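Members' Newsletter - 07/12/2021
Reading time: 3 minutes

A morning at the Bruvska open day

Those of you who signed up for the Bruvska visit back in March will know how long we waited for it, and I'm happy to report that it was worth every bit of the wait. Bruvska is the outfit that teaches robot arms to do household chores, and for one morning they opened their doors to 11 of us, gave us very good coffee and let us ask whatever we liked.

We began in the front hall with Costura, their two-armed machine, which was folding dish towels. It is slow, I won't pretend otherwise, but there is something lovely about watching it find a corner, lose it and go back for it again. After that came the part I had been looking forward to, a talk on where the machine's lessons come from. People do ordinary jobs at home with a camera at eye level, and the recordings go into a collection called Dutia. The chore picked out for us was moving laundry liquid from a refill pouch into a bottle, a thing I have done over my own sink more times than I could tell you without giving it a thought! 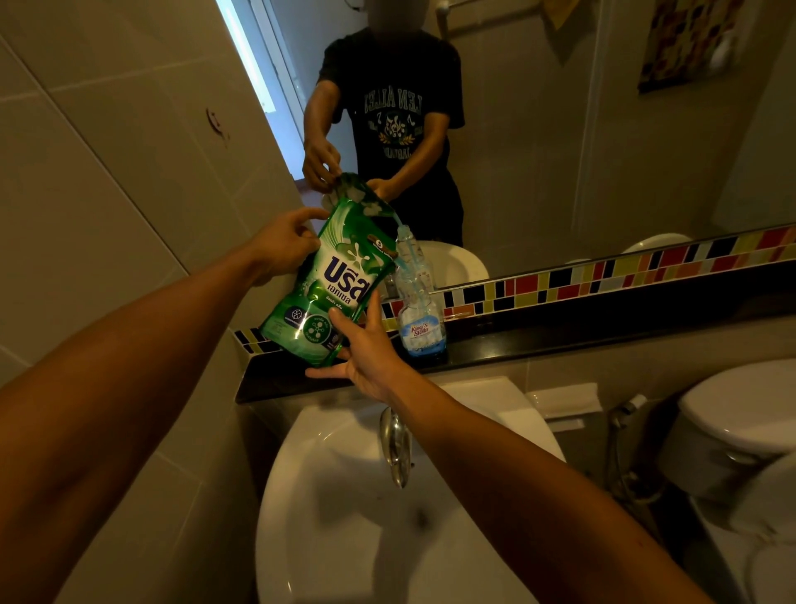 What the arms have to learn

It sounds so simple, doesn't it? But our guide had us think about the pouch, which is soft and changes shape as you tip it, so that one hand has to hold the top while the other supports it from underneath. Then there is the neck of the bottle, and a thin stream that has to go right into it. Bruvska has 147 recordings of pouring jobs so far, out of 457 in the whole collection, and they would like a good many more. A second recording from the same bathroom had a white plastic device with two blue caps and clear tubes running toward the top of the bottle, one hand on each, and the green pouch leaning against the wall to the side. Several of us leaned in for a closer look at that one, and the talk ran well over as a result - no complaints from me. 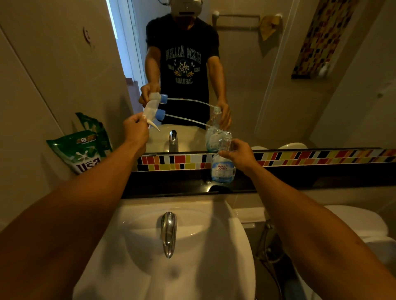
Kļaviņa

The name belongs to the smaller robot in the back workshop, in case you were wondering, and we each had a turn at guiding its arm over a tray of cups. Mine went sideways twice. The staff were very patient with us, and they've kindly said we can come again in the spring with a second group. If you missed out this time, reply to this newsletter and I'll put you on the list. Wear comfortable shoes, as there are 3 flights of stairs and the elevator is only for equipment.

You are receiving this newsletter because you signed up on our website. Unsubscribe at any time.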